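11 July 2023
By Marlies Hauser
8 min read

"Ask me what it does when it's wrong," says the man from Flescombe, before I have got my coat off. "Everyone asks what it does when it's right."

I had come to be talked out of my doubts. For two years I have sat through launches of software that was going to let two-armed robots pick up ordinary things without anybody writing a line of code for each one, and I have come home from most of them with a tote bag. Flescombe makes a planning and control package called Malier. Its lead developer agreed to talk for as long as I liked provided I left his name out, which he said was shyness and which I suspect has more to do with his sales department.

Malier sits between the camera and the motors. The camera side decides what is on the table and where. Malier takes that, chooses an arm, chooses a way of getting hold of the thing, and works out a path for each joint that doesn't put one arm through the other. It then keeps checking while the arms move, and changes the path if the camera changes its mind.

I put it to him that all of this was being sold in much the same words when I started on this beat.

"The words, yes. We've all run out of words. The bit that has changed is the checking. The old way, you looked once, you planned once, you shut your eyes and went. If the object had shifted by the width of a finger you closed on air. Now we look again 15 times a second, and the plan is allowed to be rubbish at the start as long as it gets less rubbish on the way in."

Fifteen times a second sounded slow to me. He agreed that it was. The motors are told what to do far more often than that, and in between looks the software is guessing. "It's a decent guess. I wouldn't cross a road on it."

We talked for a while about see-through things, which have a bad name in this trade. A depth camera pointed at clear plastic often reports the surface behind it, or nothing, or a sort of torn curtain. Flescombe's brochure says Malier "handles transparent objects with confidence". I read him the sentence.

"I didn't write that," he said. "It handles bottles with caps. If there's a nice solid cap and a label, the camera has two things it can believe in, and the planner fills in the bottle between them. Take the cap off and peel the label and I'd want to be in another room."

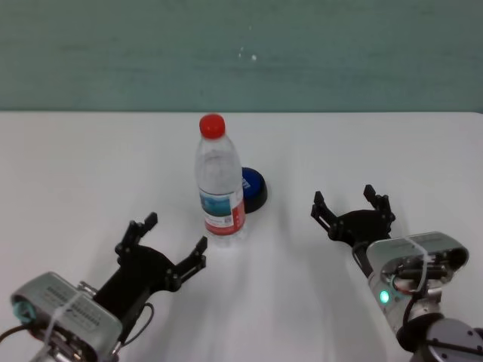

Two open grippers, a capped water bottle, and a blue-topped object partly hidden behind it.

The overlap is what he wanted to talk about. With one thing partly behind another, the software has to decide where the first ends and the second begins, and with clear plastic in front it may be looking at the second thing through the first. An early version of Malier, he told me, would now and then treat a bottle and whatever stood behind it as a single lump, plan a grasp for the lump, and report high confidence all the way in.

"High confidence is the most dangerous number we print. I've asked for it to be taken off the screen. People look at it and stop looking at the arms."

It is still on the screen. I asked why, and he said customers like it.

Which arm should go? I had assumed the nearer one. Malier scores both arms for every object, weighing reach against how awkwardly the wrist has to turn and what the other arm would have to do to keep clear. When the scores are close, the choice can flip between one look and the next, and the robot dithers. He has a name for this, the doorway problem, after two polite people who can't get through a doorway. The fix was to make the software stubborn: once an arm has been picked, the other has to be clearly better before it takes over.

"How much better?"

"A number I chose."

"On what grounds?"

"It stopped dithering."

I liked him for that, though I'm not sure I should have. A good deal of Malier seems to rest on numbers of this sort. There are 80 settings in the file that ships with it, and he reckons a customer ought to touch 14 of them. The remainder are documented, he said, "in the sense that they have names".

The learned part, which proposes the grasps, was trained on 2000 recorded picks done by people steering the arms. I asked whether that was a lot. He said that it was a lot if you were the one doing them. Then he said, more seriously, that the total mattered less to him than how alike the picks were. People get tidy. They set the object down in the middle, label to the front, and they reach for it in the way that worked last time. The software learns the tidiness along with the grasp.

So has anybody tried it untidy? Condel, a contract packer, has had Malier on trial and went back in October to the planner it was using before, a much duller one from Lykkegaard that does no learning at all. The developer didn't pretend otherwise. Lykkegaard's planner refuses more often, he said, and when it refuses it tells you which rule it tripped over. Condel's engineers could ring somebody up and quote the rule.

"When ours fails, the honest message would be 'didn't fancy it'. We're working on better messages."

I asked what he would buy, with his own money, for a bench where the objects were known and the lighting never changed.

He looked at the ceiling for a bit. "Lykkegaard," he said. "For that. For anything where the objects keep changing, us, and a person nearby."

The person nearby is not mentioned in the brochure either. I went through it again on the train home.

Comments

benchmark_grump
The point about tidy training data deserves its own article. We recorded ours over several weeks and you could tell who had been steering from the angle of the wrist. The model picked up one colleague's habit of pausing just before closing.

Tessa P
Bit harsh on the confidence figure? It's useful if you plot it over a whole shift. Agree that it shouldn't be on the operator's screen.

oldrelay
80 settings is nothing. Try ours.

Marlies Hauser (author)
Tessa, he said much the same about plotting it and I cut it for length. Perhaps I shouldn't have.

jmw
Does it do the stubborn arm thing per object or per task? We had to reset ours after every pick or it kept favouring the left all day.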